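Hulutdale coloured blocks, small set: my review after some months

01/03/2024

By a reader of this site, Drinton

I bought these blocks for my daughter when she was two, and now I think I can write something useful about them. Before this I read many reviews which were written on the same day the box was opened. I wanted to wait a little.

The set is the small one from Hulutdale, plain coloured blocks with no letters, no animals and no magnets inside. I chose it because of that. We already had a set from Ticona with pictures on every side, and my daughter was always looking for the cat picture and never building anything. With plain blocks she started to build in the first afternoon.

The edges are a little rounded, enough that a block on the foot at night is not a tragedy, but the faces stay flat. This is the most important point for me. With our old set the faces were a bit swollen in the middle and the tower was turning like a spinning top after the third block. The Hulutdale ones sit quietly on each other. If the tower falls, it is because somebody pushed it or the block was placed too far to the side.

I weighed the whole set with its bag on my kitchen scale and it shows 325 grams. For me this is a good weight. A child can carry the bag herself to the grandmother's house, and the blocks are still heavy enough that a sleeve passing by does not knock everything down. My sister has the big Fanari box, which has 104 pieces, and it is a wonderful thing to look at but it lives on the top shelf and comes down only when an adult has the patience to put it all back.

The colours are strong and clear. I was worried about this, as we wash toys often in our house. I wipe them with a damp cloth and a drop of dish soap, and I never leave them in the water. Until now I did not find any colour on the cloth. One block has a small chip on the corner, from the day it went down the stairs.

What I don't like is the bag. The string is thin and it came out of its channel in the second week, and I had to pull it back with a safety pin. Also the fabric takes every crumb from the floor. I moved the blocks to an old biscuit tin and I keep the bag only for travelling. For this price I expected a better bag, or a simple box with a lid.

The second thing is the surface you play on. The blocks don't like carpet. On our living room rug a tower leans from the beginning and my daughter gets angry and blames the blocks. On a table it is a different story, so please try a table first before you decide that the set is bad. 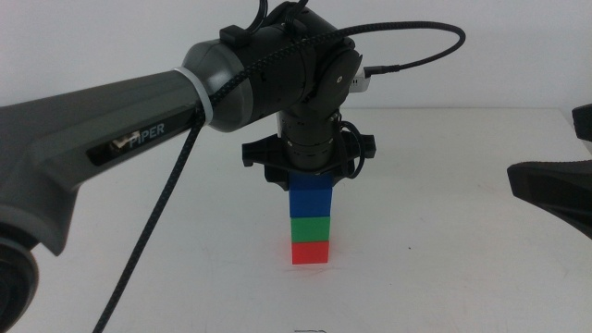 A smooth top is best, without a cloth and without a tray. On a tray they slide together when somebody moves it, and a tablecloth makes small folds that you don't see until the tower is already crooked. If your child is too short for the table, a large flat board on the floor works almost the same.

I would also say not to start with a high tower. We began with short ones, and I let her put the last block on top. After some time she wanted to do all of it alone, and now I am only allowed to hand her the colours in the order she asks.

The shop told me that a larger set is coming in April, with the same size of block, so the two should mix. If the bag is the same I will complain again, but I will probably buy it.

My rating is four stars from five. The missing star is for the bag.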